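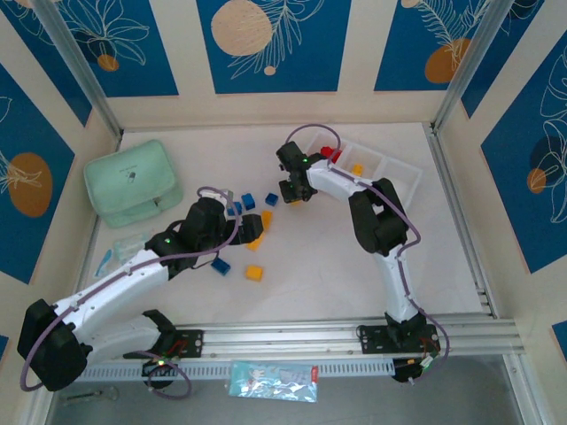 Block sorting with both arms on the rail. Tray at upper right.

Home | About | Meetings | Minutes | Join | Contact

Print this page | E-mail this page

JOKA HOME MACHINES CLUB
Minutes of the June meeting

Held Thursday in the back workroom, starting at 7:00 p.m. Eino Lappalainen in the chair. Quorum met. Minutes of the last meeting were read and approved with one correction (the word "dishwasher" in item 4 should have been "dish rack," which changes the meaning quite a bit).

1. Old business

The shelf for the power supplies is up. Thanks to everyone who brought brackets, and would whoever left the good level behind please come and get it.

The letter to Ruotsalainen, the hardware store on the corner, has gone out. They had asked if we thought a machine could put away the returned small parts at the end of the day, meaning bolts, anchors, hooks and so on that come back mixed up in a bucket. We said we would love to look at it and would report after this meeting. See item 3.

2. Can it tidy up yet? Report on the sorting trials

This was the main item and it took most of the evening, happily so! Eino gave the report. The chore is the one every parent in the club knows, small building blocks on the floor that need to go back in a divided tray by color. Red goes on the left, yellow in the middle, blue on the right. Two arms share the floor, one on each end of the rail.

Eino reminded us that we picked this chore because it is boring and because it is hard in ways that don't look hard. A block can stand on end, lean on another one or sit partly under it. A hand sorts that out without any thought. An arm has to choose which one to go for first and come in at an angle that doesn't knock the neighbor over.

Discussion was lively. Points raised:

- Whether both arms should be allowed over the tray at the same time. General feeling was no, not until the waiting rule is better. Eino would like to try it anyway on a slow setting.

- Whether speed matters at home. Several members said they would not care if it took all night so long as the floor was clear by breakfast. Others said a shop would care very much. Both are right, and the Anari entry form asks for a time, so we need one.

- Whether we are making it too easy by setting the tray out for the arms. One member pointed out that at her house the tray is never where it belongs, and is usually under the couch. Agreed that moving the tray between runs should be the next step up.

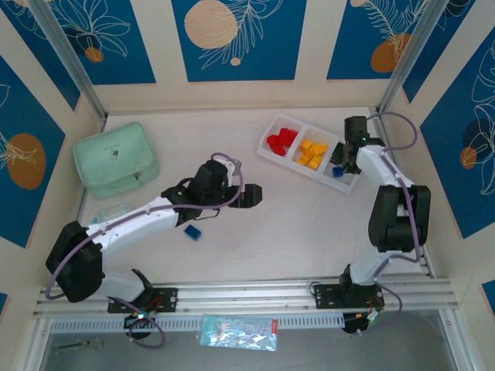 3. Shop-floor work: the Ruotsalainen bucket

Eino's view is that we are closer on this than he would have guessed last winter, but he does not want to promise the store anything. Blocks are kind to a gripper. They have flat sides, they are all bright, and you can tell a red one from a blue one across the room. A bucket of returned hardware is gray on gray, and two bolts can differ only in the thread.

The store says it has 2,000 kinds of small parts on the wall. Nobody in the room thought we should start there. After some back and forth it was moved that we ask for 12 kinds, chosen by the store from the ones that come back most. Seconded and carried, five in favor, two against. The two against wanted it noted that they are for the project and only wanted fewer kinds to start. So noted.

Question from the floor about magnets. Eino thinks a magnet would be great for lifting a bolt and terrible for letting go of just that one. He will bring a few to play with.

4. Grip and fingers

We then got into fingers, which some of us could talk about until midnight. The yellow fingers have open ribs, and Eino passed around his drawings for a softer pair with the openings moved farther down. His worry is what happens when a block comes up on its side with the studs facing one finger. You can be holding the flat of it on one side and be pressed against a stud on the other, and then the block may turn when you let go over the tray.

Suggestions included a thin rubber sleeve, a small notch at the tip, and simply teaching the arm to set the block down and try again. That last one got the most support. People do it too, after all. Prukov has offered us a discount on soft filament if we order before the end of the month. Eino to check the price with shipping.
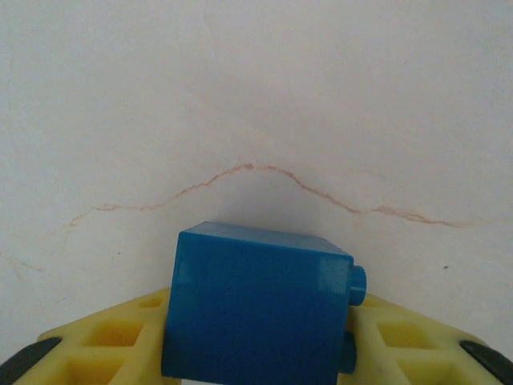

5. Household wish list

We went around the table for the chore each member would hand over first. Results, in no order: matching socks, emptying the silverware basket, scraping plates, wiping the stove, picking up after the dog (ruled out of scope by the chair, with laughter), putting lids with the right containers. The lids got a real cheer. It is a sorting job with a fitting job on the end, and it would be a fine fall project.

Opinion on when any of this will work in an ordinary kitchen was split. A few members said a couple of years for the simple pick-and-place things. Others said the picking is fine and the kitchen is the problem, what with steam, drawers and children. No vote taken.

6. Action items

- Eino: write up the waiting rule for two arms and post it before next meeting.
- Eino: filament price from Prukov.
- Secretary: answer Ruotsalainen with the 12 kinds proposal.
- All: bring lids and containers you can spare. Clean, please.

7. Next meeting

Same place, same time. Snacks by rotation. Adjourned 9:10 p.m.

Print this page | E-mail this page

Recent items
May minutes: Towels, folded and otherwise
Anari entry form and rules
Workroom key list
Notes from the gripper evening
Wish list archive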